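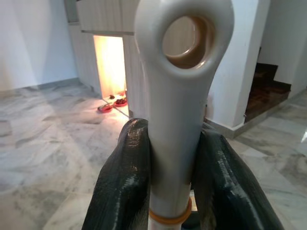

Frequently asked questions about the Nellari broom and dustpan

These are the questions that our customers send most often about the Nellari set and about sweeping stone floors in general. If your question is missing, please write to Dolores Tillman at the Groruvach shop. She reads all the letters herself, so please allow her some days to reply.

What is included in the set?

You receive one broom and one dustpan, both with a long wooden handle. The handles arrive separate from the heads and must be screwed in by hand. Tools are not necessary. The broom is article 984 and the dustpan is article 1387, and each can also be ordered alone.

What is the hole at the end of the handle for?

It is for hanging. We recommend that you hang the broom and do not stand it on its bristles. When a broom stands in the corner for many months, the bristles bend to one side and they will not come straight again. One ordinary hook in the wall is enough. If you have small children, please put the hook high.

Can I use the broom on marble?

Yes. The bristles are soft enough for polished marble and for other smooth stone. What can scratch marble is the sand that comes in on the shoes, and for this reason it is better to sweep a little every day than a lot once in the week. Keep a doormat by the entrance and shake it outside before you begin with the floor.

Please use short strokes, and keep the bristles on the floor at the end of each stroke. If you lift the broom quickly, the fine dust flies up and lies down again behind you.

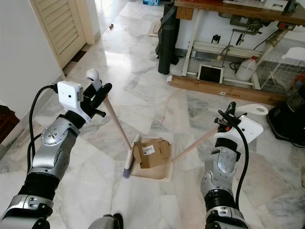

The direction is also important. Begin at the wall that is farthest from the door, sweep along the wall first and then toward the middle of the room. On a shiny floor it helps to look against the daylight, so that you sweep with your face to the window or to the open door. You will see dust there that you cannot see from the other side.

How do I pick up cardboard, labels and other flat things?

This is the question we receive most. A flat piece of cardboard likes to slide under the dustpan or to turn around in front of it. Put the dustpan flat on the floor, with its edge close to the cardboard, and hold it still. Place the broom behind the cardboard, on the side away from you or on the left, whichever is more comfortable. Then pull slowly with one long stroke. If the piece is folded, let the folded side go in first.

A piece wider than the dustpan should be picked up by hand or folded smaller. Please do not press it in with your foot, as the plastic may break near the handle.
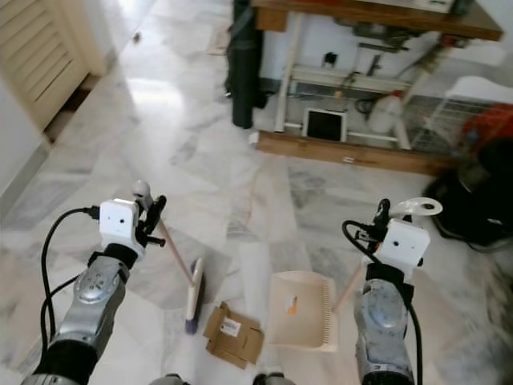

Page last changed: October 8, 2021

Why does the dustpan have teeth?

They are a comb for the broom. After sweeping, pull the bristles through the teeth two or three times above the trash can, and the hair and threads will come off. Do this before you put the broom away. Old hair in the bristles becomes gray felt, and then you need scissors.

A thin line of dust always stays in front of the dustpan. What can I do?

Move the dustpan back by the width of a hand and sweep again. Repeat it until the line is gone. You can also wipe the last of it with a damp paper towel. On marble with gray veins this line is difficult to see, but you will feel it when you walk without shoes.

How do I wash the broom and the dustpan?

Wash the head and the pan in lukewarm water with a little dish soap. Do not leave the wooden handles in water. Shake the broom well outside and let it dry hanging, with the bristles down. Please don't sweep polished stone with a wet broom, it will leave stripes.

What should I not use on a marble floor?

Vinegar, lemon and bathroom cleaners with acid. They make dull spots on marble, and these spots do not wash away. For mopping after the sweeping, many of our customers use Mok stone soap. One bottle holds 200 ml and you need only a small amount in the bucket.

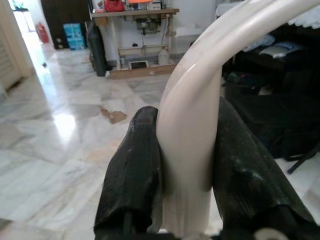 Brown spots need some patience. First try if the spot is something lying on the floor, because a scrap of paper can look exactly the same as a stain from a distance. If it stays after sweeping, lay a damp cloth on it for a few minutes and wipe without pressing hard.

Do I need to move the furniture?

For the daily sweeping, no. Go between the table legs with the narrow end of the broom. Boxes and bags that stand on the floor should be moved from time to time, as dust collects behind them.

How long is the guarantee?

The guarantee is 24 months for the handles and heads. Bristles that are worn from normal use are not included. A new broom head can be ordered from Gristov, our warehouse, and it fits all Nellari handles. Please keep your receipt.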